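보도자료

배포: 5월, 금요일 오전 9시 이후 보도 가능
발신: 의류 보관 컨설팅사 잘베르그(Zalberg) 서울사무소

“반바지는 접기만 하면 된다”는 말, 절반만 맞았다
잘베르그, 여름 하의 정리 안내서 ‘우레미스(Uremis)’ 개정판 공개… 벨트 항목 전면 수정

의류 보관 컨설팅사 잘베르그가 여름옷 정리 안내서 ‘우레미스’의 개정판을 5월 중 공개한다. 이번 개정판은 데님 반바지와 벨트를 다루는 장을 처음부터 다시 썼다. 초판에 실린 권고 가운데 상당수가 실제 가정에서 지켜지지 않았고, 일부는 지킬 이유도 분명하지 않았다는 내부 검토 결과에 따른 것이다.

정리법을 파는 회사가 자기 정리법을 의심하는 보도자료를 내는 일은 흔치 않다. 잘베르그 역시 처음부터 그럴 생각은 없었다. 초판 출간 뒤 독자 410명에게 설문을 보냈고, 벨트를 매번 빼서 따로 보관한다고 답한 사람은 43명이었다. 안내서 첫머리에 굵은 글씨로 적어 둔 원칙이었는데도 그랬다.

개정 작업을 맡은 요나스 수오미넨(Joonas Suominen) 편집책임은 “독자가 게을러서 안 지킨다고 보면 편하다. 그런데 열 명 중 아홉이 안 지키는 규칙이라면 규칙 쪽을 먼저 살펴봐야 한다”며 “우리도 벨트를 꼭 빼야 하는 근거를 찾아봤는데, 누가 먼저 그렇게 썼는지조차 확인하지 못했다”고 말했다.

■ 벨트를 꿴 채로 두는 사람들

개정판은 벨트를 꿴 채 반바지를 보관하는 경우를 별도의 절로 다룬다. 초판에서는 ‘피해야 할 습관’ 목록에 한 줄로 들어 있던 내용이다. 새 원고의 입장은 이렇다. 자주 입는 반바지라면 꿴 채로 두어도 된다. 단, 접기 전에 버클과 벨트 끝이 어디에 놓이는지 확인할 것. 버클이 원단에 눌린 상태로 서랍 바닥에 깔리면 자국이 남을 수 있다. 직조 벨트는 두께가 고르지 않아 무심코 반으로 접으면 허리 부분만 불룩해진다.

권장 순서는 단순하다. 허리를 몸 쪽으로 두고 반바지를 평평하게 편다. 주머니 안감을 안으로 밀어 넣는다. 벨트는 당겨서 조이지 말고 허리선을 따라 느슨하게 눕힌다. 그다음 좌우로 한 번, 위아래로 한 번 접는다. 벨트 끝이 길게 남으면 접은 안쪽으로 넣는다.

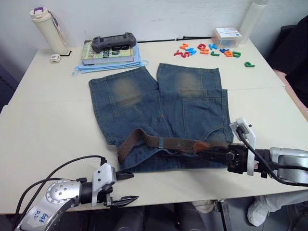

흰 테이블 위에 펼친 데님 반바지. 갈색 직조 벨트가 허리 부분에 꿰어져 있다.

위아래로 한 번 더 접어야 하느냐는 질문도 많았다. 초판은 ‘반드시 세 번’이라고 적었다. 개정판은 이 문장을 삭제했다. 서랍 깊이가 집마다 다르고, 세 번 접은 데님은 두꺼워서 세워 두면 옆으로 벌어진다는 지적이 이어졌기 때문이다. 잘베르그는 두 번 접어 눕히는 방식과 세 번 접어 세우는 방식을 나란히 싣되, 어느 쪽이 낫다고 쓰지 않기로 했다.

■ 테이블부터 비우라는 조언에 대하여

정리 안내서는 대개 “작업할 테이블을 완전히 비우라”는 문장으로 시작한다. 우레미스 초판도 마찬가지였다. 개정판은 이 부분을 “옷을 펼칠 만큼만 치운다”로 고쳤다.

현실의 테이블에는 물건이 있다. 물병, 읽던 책, 게임 컨트롤러, 마스크, 충전용 소품 같은 것들이 벽 쪽으로 밀려나 있는 테이블에서도 반바지 한 벌은 충분히 펼칠 수 있다. 이런 물건을 전부 제자리에 돌려놓은 뒤에야 옷을 접으라고 하면 옷은 의자 등받이에 그대로 걸려 있게 된다. 다만 물병은 예외로 두었다. 뚜껑이 제대로 닫혔는지 확인하고 옷에서 떨어뜨려 놓으라는 한 줄이 추가됐다.

수오미넨 편집책임은 “테이블을 비우는 과정이 마음을 정돈한다는 식의 문장이 초판에 네 군데 있었다. 모두 뺐다”며 “마음이 정돈되는지 우리는 측정한 적이 없다”고 설명했다.

■ 색 바램과 얼룩, 구분부터

데님의 닳은 부분을 어떻게 볼 것인지도 손봤다. 허벅지 쪽이 밝게 바래거나 누르스름한 빛을 띠는 반바지는 흔하다. 처음부터 그렇게 가공된 제품도 있고, 입으면서 그렇게 된 제품도 있으며, 때가 묻은 경우도 있다. 초판은 변색이 보이면 부분 세탁을 하라고 권했다. 원래 그런 색으로 나온 바지를 문질러 빠는 독자가 생길 수밖에 없는 문장이었다.

개정판은 밝은 곳에 펼쳐 놓고 양쪽 다리를 비교해 보라고만 적었다. 양쪽이 비슷하면 가공일 가능성이 있고, 한쪽에만 있으면 얼룩을 의심해 볼 만하다. 어디까지나 가능성이다. 확실하지 않으면 세탁 표시를 먼저 읽고, 그래도 모르겠으면 그냥 두는 편이 낫다는 것이 편집부의 의견이다.

■ 보관함 ‘푸노우(Funow)’, 필수품 아니다

잘베르그는 서랍용 칸막이 보관함 ‘푸노우’도 판매하고 있다. 초판에는 이 제품을 써야만 가능한 것처럼 읽히는 대목이 있었고, 독자 항의를 받았다. 개정판에서 푸노우는 부록의 선택 용품 목록으로 옮겨졌다. 빈 신발 상자를 잘라 써도 같은 칸을 만들 수 있다는 설명이 바로 옆에 붙는다.

판매 부서의 반대가 없었던 것은 아니다. 회사는 이 결정이 매출에 미칠 영향을 아직 알지 못하며, 추정치도 내놓지 않기로 했다.

공간 절약 효과에 대한 표현도 바뀌었다. 초판 표지에는 ‘서랍 공간 30% 확보’라는 문구가 있었다. 편집부가 근거 자료를 다시 살펴본 결과, 이 수치는 직원 한 사람의 서랍 하나에서 나온 것이었다. 개정판 표지에는 수치를 쓰지 않는다.

■ 시범 강좌 안내

개정판 공개에 맞춰 생활용품점 바즈파이(Bajpai) 2층 강의실에서 시범 강좌가 열린다. 금요일 저녁 7시에 시작하며 참가비는 없다. 참가자는 집에서 실제로 입는 반바지 한 벌과 벨트를 가져오면 된다. 다림질하거나 미리 접어 올 필요는 없다. 강좌에서 푸노우를 판매하지 않는다.

초판 구매자에게는 수정된 장만 묶은 소책자를 무료로 보낸다. 인쇄 부수는 약 400부이며, 소진 뒤에는 파일로 제공한다. 신청은 잘베르그 서울사무소 독자 담당 창구에서 받는다. 구매 영수증은 요구하지 않는다.

겨울 니트와 코트를 다루는 장은 이번 개정에 포함되지 않았다. 편집부는 해당 장에도 같은 문제가 있을 것으로 보고 있으나, 검토를 마치기 전까지는 기존 내용이 그대로 유지된다.

■ 잘베르그 소개
잘베르그는 가정용 의류 보관 안내서와 수납용품을 기획·판매하는 회사다. 우레미스는 여름 하의를 주로 다루는 안내서이며, 푸노우는 서랍용 칸막이 보관함이다.

문의: 잘베르그 서울사무소 홍보 담당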